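Reusing empty tennis ball cans (quick version)

I play twice a week so these pile up fast. Wilson ones mostly, Roland-Garros label, the clear tube with the metal rim. Too good to throw out.

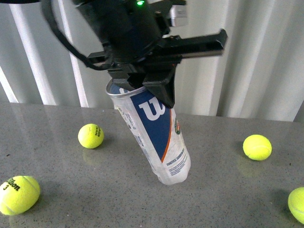
What you need

Empty can. Dish soap. Hair dryer. Cooking oil and baking soda for the glue. Old towel. A small metal file or a bit of 200 grit sandpaper. Tape for the rim, cloth tape is best. Felt for the bottom if it's going on a nice table.

Skip any can with a crack in it. They split more once you start pulling at the label.

Step 1. Check the rim

Do this first, before your fingers go anywhere near the inside. Where the lid peeled off there's often a sharp lip. Run a cotton ball round the edge. If it snags, file it. Short strokes, going outward. Wipe off the dust with a damp paper towel.

I cut my thumb on one in February and it took ages to heal. So yes, check.

Step 2. Label off (or not)

You can leave it on. Some people like the look and it hides whatever's in there.

If it's coming off: hair dryer on medium, keep it moving, 60 seconds or so along the seam. Pick up a corner with your nail and pull slow and flat against the can. Too much heat and the plastic goes wavy. Ruined two that way. Stop and warm it again if it starts tearing.

Step 3. Glue

Equal parts oil and baking soda, mix to a paste. Smear on, leave 22 minutes (my dishwasher had that long left, it worked, I stuck with it). Rub with the towel. Don't use anything scratchy, the clear plastic marks if you look at it wrong.

Step 4. Wash

Warm water, not hot. Drop of soap, bottle brush if you have one. Rinse twice. Stand it upside down overnight.

The rubber smell hangs on for a while. Spoon of baking soda inside, leave a day, tip it out. Still smells? Do it again. Crumpled newspaper works too, just slower.

Step 5. Tape the rim

Even if you filed it. One strip of cloth tape, half on the outside, fold the other half over and press it down inside. Snip little cuts in the tape before folding so it lies flat. I use the Pelletier tape in dark green, any cloth tape is fine.

Step 6. Felt

Trace the base, cut just inside the line, stick it on. Done.

What to put in them

Knitting needles. The straight ones stand up nicely, circulars don't really.

Paint brushes, handles down.

Gift wrap ribbon. Wind it on cardboard first or it becomes a knot.

Plastic bags under the sink. Stuff them in from the top, pull one out when you need it.

Extension cord, a short one. Fold it, don't coil it, then slide it in.

Small screws and wall plugs, only if you kept the plastic cap. Without a cap they'll be all over the floor by Thursday.

Not for food. I get asked. It isn't a food container and I wouldn't put spagetti in it, even washed.

Mounting a row on the wall

Mine are in the garage on a Jurholm rail, 6 cans side by side. Big hose clamp round each one, screw through the band and into the rail. Snug but not tight, the tube dents. Tilt them a little bit forward so you can see in. Heavy stuff goes in the bottom row or not at all.

If you rent, use wide velcro strips. Two per can, top and bottom. Clean the wall with rubbing alcohol first and let it dry. Fine for brushes and pens, will not hold screws.

Problems

Cloudy plastic after the glue step: you scrubbed too hard. Won't come back. Leave the label on next time or paint that one.

Paint peeling: sand it lightly first, and use the spray kind made for plastic. Two thin coats, let teh first one dry all the way.

Can tips over: handful of gravel in the bottom, circle of cardboard on top of it.

Will add the pencil case version when I get a zipper that fits.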